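**Two-arm cell rules, as we run them at Lestia (short thread)**

1/ We rewrote our shared-table rules in February. Sombat Klinhom did the first draft and I cut it down. Posting the parts other labs keep asking me for.

2/ Speed. With 2 arms over one table, both are capped at 80 mm/s once the grippers are within 300 mm of each other. Outside that zone the normal limit applies. No exceptions for demos.

3/ Right of way. An arm that is holding a part has it. The empty arm waits or backs off.

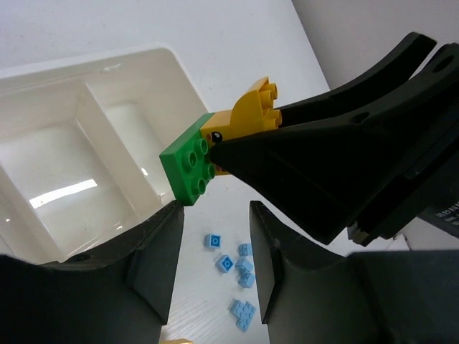

4/ Loose parts are the rule people argue with most. Ours says: name the target before motion starts, and log anything else on the table as clutter. A green brick joined to a yellow one, held up in a gripper, is one part in the log. The little light blue bricks on the table under it get their own entry. If you write "blocks" for all of it, the run goes back to you.

5/ Trays. One position per task sheet. If a tray gets moved, stop and update the sheet before the next run.

6/ Grip force. We start at 35 percent on plastic parts and go up only with a second person signing. Nathalie De Haan asked for the signature and I was against it. I've changed my mind.

7/ Fingertips get checked at the start of every shift. Look at the pads and the screws, then write your initials on the sheet.

8/ Still open: what to do when both arms hold the same part. Jirnard has a draft on handovers and we're reading it now. If your site has a written rule for this, please reply with it.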